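Varel Letterbox Trail

The Varel Letterbox Trail is a permanent letterboxing route in the Varel Forest Park, in the Rilonia district. It consists of eight waterproof boxes hidden along a marked footpath, each holding a rubber stamp and a visitors' book. Walkers find the boxes by following written clues and record each find by stamping a personal notebook. The trail is managed by the district parks office and is open all year without charge.

History

Letterboxing was introduced to the park by Dzintra Kairys, a schoolteacher and orienteering coach, who placed two boxes near the north shore of Lake Tôn as an exercise for her students. The boxes remained in place after the school term ended and were gradually taken up by walkers from the surrounding villages. Kairys and a former student, Arūnas Lūse, later drew up a plan for a longer route and submitted it to the parks office.

The plan was approved on 8 Jan 2003, and the full trail opened in May of the same year. The original stamps were carved by Baiba Butkienė, a local printmaker, and show plants and animals of the district. Four of her stamps are still in use. The others were replaced after damage by water or theft, and the replacements follow her drawings.

Route

The trail begins at the Umelance gatehouse, where the clue sheet is available, and climbs through mixed woodland to an old quarry. From there it descends to Lake Tôn, follows the north shore, and returns to the gatehouse by way of a disused mill road. The highest point is the quarry rim, some 400 feet above the lake. Most of the path is unpaved, and the section below the quarry is steep in places. A shorter loop, limited to the lakeshore and the mill road, gives access to three of the boxes and is suitable for young children.

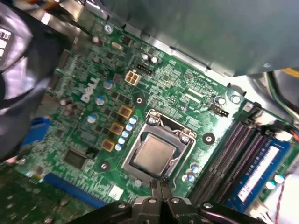 Clues and stamps

Clues are written in short verses and combine compass bearings with references to features such as walls, streams, and boundary stones. They were first composed by Kairys and have been revised twice, on the second occasion by Tõnu Kļaviņa, to take account of fallen trees and changes to the path. Satellite coordinates are not published. The parks office asks visitors not to post the location of any box, and clue sheets carry a notice to that effect.

Walkers who collect all of the stamps may present their notebooks at the gatehouse and receive a cloth badge. The first 100 badges were numbered, and number 2 is displayed in the gatehouse beside the earliest visitors' book.

Management

Boxes are inspected monthly from spring to fall and once during the winter. Full visitors' books are removed and kept in the district archive, where they may be read by appointment. Kaja Ots, a former park ranger, used the books in a study of walking habits in the district and noted that many entries were made by returning families.

The quarry section is closed during the spring nesting season. During the closure the box normally found there is moved to a temporary site near the mill road, and a supplementary clue is posted at the gatehouse.

See also

Letterboxing
Orienteering
Lake Tôn
Varel Forest Park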